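Putting a Printed Shirt on a Hanger

1. Lay it out on the bed

Make the bed first and use the flat sheet as your table. Put the shirt down face up, collar toward the pillow, with a hanger laid on it. A thin wire one is fine for a light shirt -- heavier things can wait further up.
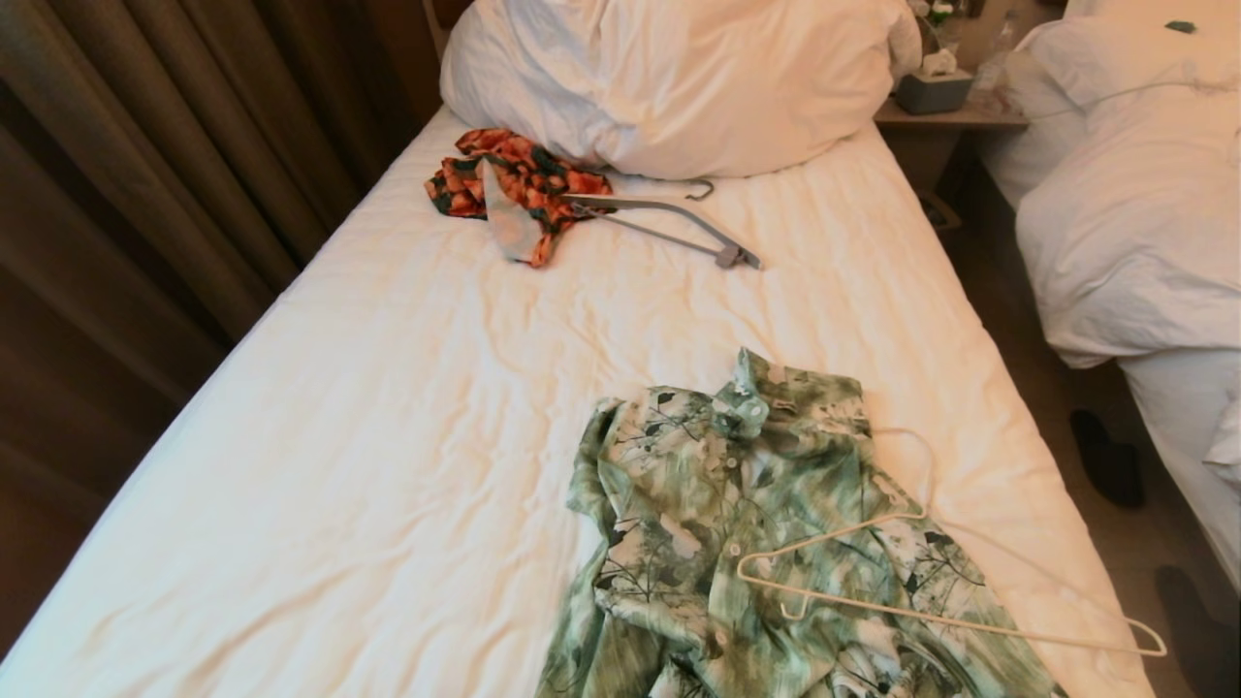 2. Lift by the collar

Take hold near the collar and let the body drop. Most folds fall out by themselves.
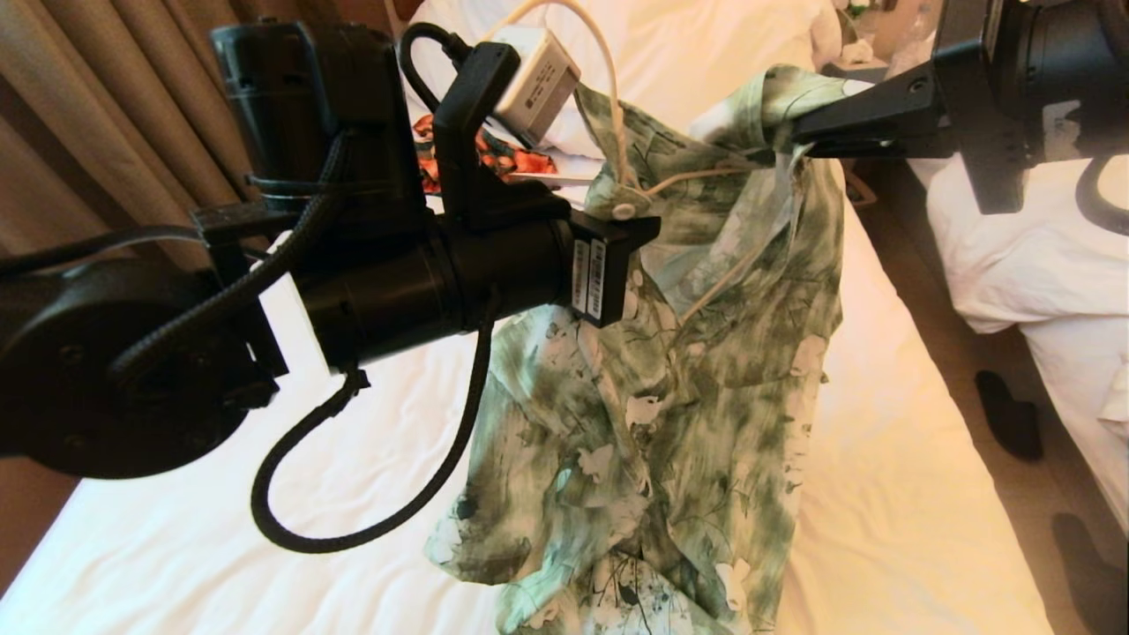
Green and white shirt, held up at the collar.

3. Free the caught layers

Busy prints hide a doubled fold, so feel along the seams before the hanger goes in. Then button the top 2 buttons. 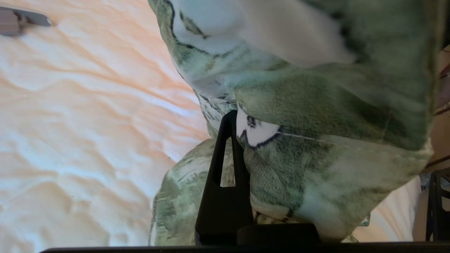

Solomiia Kushnir: I button the top one before the hanger goes in, otherwise mine slides off one shoulder.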